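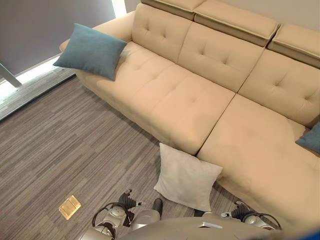 Furniture Showroom Puts Robots on Closing Duty, With Mixed Results

Home | News | Business | Technology | Local

Print | E-mail | 14 comments

A furniture retailer is finding that a robot can pick up a throw pillow without much trouble. Getting it back on the right sofa, standing up and facing the right way, takes longer.

Plimitz, which sells sofas, beds and dining sets, has been testing a two-armed robot in its showroom since January. The machine, supplied by a company called Celtia, is supposed to do the small jobs that staff now handle before the doors open and after they close: straightening cushions, folding blankets, putting pillows back where they belong and returning stray items to the shelf.

Store manager Birger Blomqvist said those jobs take one employee 30 minutes on a normal evening and longer after a sale.

"It's dull work, and it has to be done every day," Blomqvist said. "People sit down, they move the pillows, the kids throw them on the floor. I would be happy to give that to a machine. I'm not there yet."

In the current round of tests, the robot works on one sofa at a time. A typical job is a beige sectional with a chaise at one end, teal pillows on the seat and a light-colored pillow on the carpet, leaning against the front of the sofa. The robot has to find the pillow on the floor, take hold of it, lift it over the edge of the seat and set it against the back cushions.

A store employee does that in a few seconds. The robot's best time so far is 2 minutes, according to Celtia, and it does not always finish.

Yi-chun Yeh, the engineer who runs the trial for Celtia, said soft goods are harder for a robot than boxes or cans. A pillow changes shape when it is squeezed, so the fingers may close on a corner and lose it on the way up. Pale pillows on pale upholstery are also difficult, she said, because the software has trouble telling where one ends and the other begins.

"A box is the same box every time you pick it up," Yeh said. "A pillow is a little different each time, and then you have to make it look nice at the end. 'Look nice' is hard to write down."

The robot was tried on 18 different tasks in the first part of the test. Celtia rates 8 of them as reliable enough to run without someone standing next to the machine. Those include picking up a dropped pillow, carrying a folded blanket from a cart and collecting paper catalogs from a table. Folding the blanket in the first place is not among them. Neither is smoothing a seat cover or tucking in a sheet on the bed displays.

Sales staff have had mixed reactions. Blomqvist said some were curious and some were worried about their hours, and he told both groups that no jobs were tied to the test. For now the robot needs a person nearby for most of its work, so the store is not saving any time.

Customers have not been part of the trial. The robot runs only when the showroom is closed, usually starting at 7 p.m., and is switched off and parked in the stock room overnight. Yeh said working around shoppers would need a separate safety review, and Celtia has not scheduled one.

Plimitz is not the only store trying it. Kilesia, a home goods chain, has used the same model to return items to shelves, and a smaller seller, Lu, is looking at it for its warehouse. Celtia would not say what either company is paying. Plimitz is getting the machine free of charge for the length of the test and would have to lease it after that.

Blomqvist said he will decide on a lease once he has seen the next software update, which is meant to improve how the robot lets go of things. At present it tends to drag the pillow back toward itself as the fingers open, and the pillow ends up lying flat on the seat.

"Then one of us walks over and stands it up," he said.

Share (27) | Print | E-mail this story | 14 comments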